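Stiditz Publishes Camera Comparison for Path Robots, Recommends Neither

Mesten, August 2021. Stiditz today released the results of its side-by-side test of two cameras for outdoor delivery and grounds robots, the Vishwakarma and the Drosov. Both are sold as ready for all weather. After 563 runs over 14 weeks, we would not put that on a box.

Each camera fed the same controller, with the same settings, on the same park paths. On dry pavement there was little to choose between them. The trouble started with shine, leaves and soft edges. A curb gives the software a line to follow. Where pavement crumbles off into dirt, both cameras guessed, and the Drosov guessed with more confidence than it had earned.

Damp asphalt with a dark curb along the lawn and a ragged dirt verge under the shrubs makes a harder test than most sales demos allow.

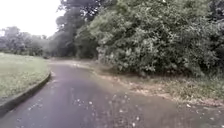
Vishwakarma objects that its camera was run on factory settings and would have done better with tuning on site. Stiditz has offered to repeat the wet runs with the maker's own settings. Our view is that a buyer with 3 robots and no vision engineer will be using factory settings too.

The Vishwakarma lost the path edge less often. It also sent late pictures to the controller in heavy shade, and a late picture is no help to a moving robot. We have left both faults in the results and have not rolled them into a single score.

A second round, with the cameras mounted lower, is planned for December. The full results, including the runs we threw out and why, can be requested from the Stiditz test office in Mesten.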